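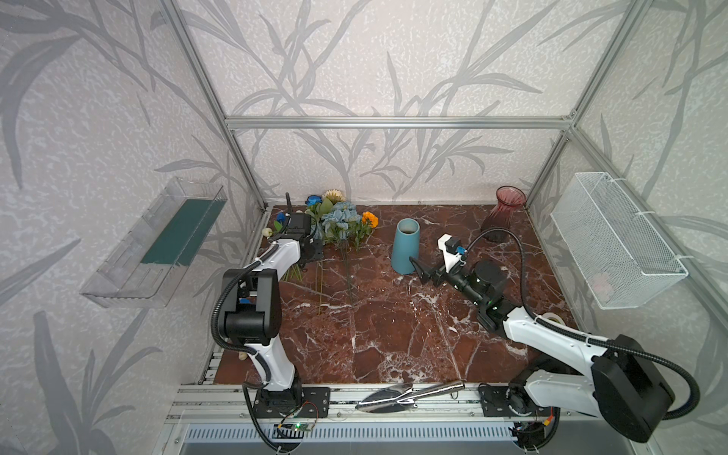 Flowers and a blue vase on a dark red marble tabletop.

News > Home and Interiors > Press releases

Fenesex opens artificial flower hire to small businesses in Lovton and Fotdale

From September, guest houses, dental practices, hairdressers and other small businesses in Lovton and Fotdale can hire artificial flower arrangements from Fenesex and have them changed four times in the year. The new service has the name Collado. Until now the company has hired flowers only to hotels and to organisers of large events, and the smallest contract was too big for a business with one reception desk and one window.

Collado begins with 17 arrangements. They are divided into spring, summer, autumn and winter groups, and a customer can also choose an arrangement from another season if it suits the room better. The price is £159 for one year and one place in the building. It includes delivery, collection, cleaning and the four changes. A second place in the same building costs less, and the exact price is given after a visit.

"We received the same question for years from people with a small waiting room," said the director of Fenesex. "They like to have flowers on the desk, but they do not have the time to care for fresh ones, and they also do not want to buy one artificial bouquet and look at it until it is grey with dust. We did not have a good answer for them. Our van passed in front of their door on the way to a hotel and we could not stop there."

The company tested the service during the past year with 40 customers, most of them in Lovton. They included a driving school, two opticians, a bakery with a few tables and a number of bed and breakfast houses on the coast road. The experience of these customers changed the plan in several points.

The first point was height. Many of the arrangements which Fenesex makes for hotels are tall, and on a normal reception desk they stand between the visitor and the person who works there. The Collado arrangements are therefore lower and wider. For narrow window sills there is a separate form, flat at the back, which can stand close to the glass without pressing the leaves. 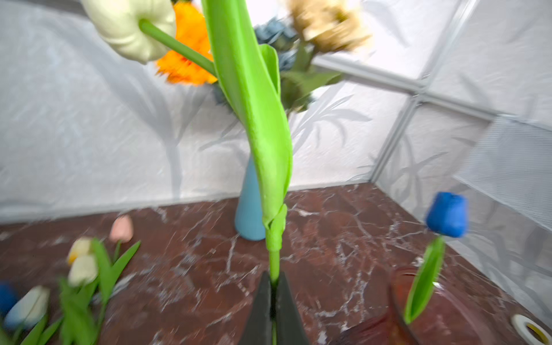 The second point was colour. The company expected that customers would ask for strong reds and pinks, as hotels often do. The small businesses asked much more for green, cream and white. One optician explained that the frames on the wall are already colourful enough. Several guest houses wanted flowers that do not compete with the curtains, which they had chosen with much care and did not intend to change. More foliage, tulips with long leaves and pale green seed heads were added to the spring and autumn groups after these conversations.

The third point was smell. In the first months some customers put perfume or scented oil on the flowers, with the good intention to make them more natural. The oil leaves marks on the petals, and these marks cannot be washed out in the workshop. Fenesex now asks its customers to use a scented item beside the arrangement and not on it.

Cleaning is done at the workshop in Fotdale. Each arrangement that comes back is taken apart, brushed, washed in lukewarm water with a mild soap and dried hanging. Stems which are bent are straightened by hand, and petals with loose threads are trimmed. What cannot be repaired is used for practice by new staff, who learn on the old material before they touch a new bouquet. The workshop has hired nine people for the start of Collado, five of them in part time.

"The work looks simple from outside," said the workshop manager. "A leaf that points in a wrong direction is seen immediately, also by a person who knows nothing about flowers. Our new colleagues need some weeks until their eye is trained. I tell them to go to a garden and look how a tulip is really standing. It is not so straight as we imagine, and when it is old it leans over the side of the vase."

Fenesex does not recommend artificial flowers for every place. In strong sun from the south the colours fade, and the company will say this openly during the first visit. In kitchens, the grease in the air makes cleaning difficult, and arrangements are not delivered there. For outdoor steps and balconies there is no offer at the moment. The company also continues to work with two flower growers near Fotdale, who supply fresh flowers for weddings and funerals, and customers who ask for fresh flowers are sent to them directly.

Vases and bowls are part of the hire. They are chosen together with the customer at the first visit, and they stay in the building when the flowers are changed. A customer who has a favourite vase can use it, if the opening is wide enough for the holder that keeps the stems in position. Vases with a very light base are filled with clean sand for stability. For damage by normal use there is no charge. If a vase is broken, the customer pays the purchase price, which is written on the delivery note.

The visits begin in Lovton. Fotdale follows when the Lovton round is complete, and villages between the two towns can be included if they lie on the way of the van. Changes of arrangement are made before 10 am, so that the reception is free when the first visitors come. Businesses with other opening hours, for example restaurants, can ask for a time in the afternoon.

All 17 arrangements can be seen in the Fenesex showroom in Lovton, next to the workshop shop for ribbons and baskets. No appointment is necessary. Visitors can put their name on the list for a first visit there, or do it by telephone or with the form on the company's website. The contract runs for one year and ends by itself if the customer does not renew it.

About Fenesex
Fenesex hires and maintains artificial flower arrangements for hotels, events and, with Collado, small businesses. It has a showroom in Lovton and a workshop in Fotdale.

Last updated: September

Contact the press office | © Fenesex, all rights reserved | Back to top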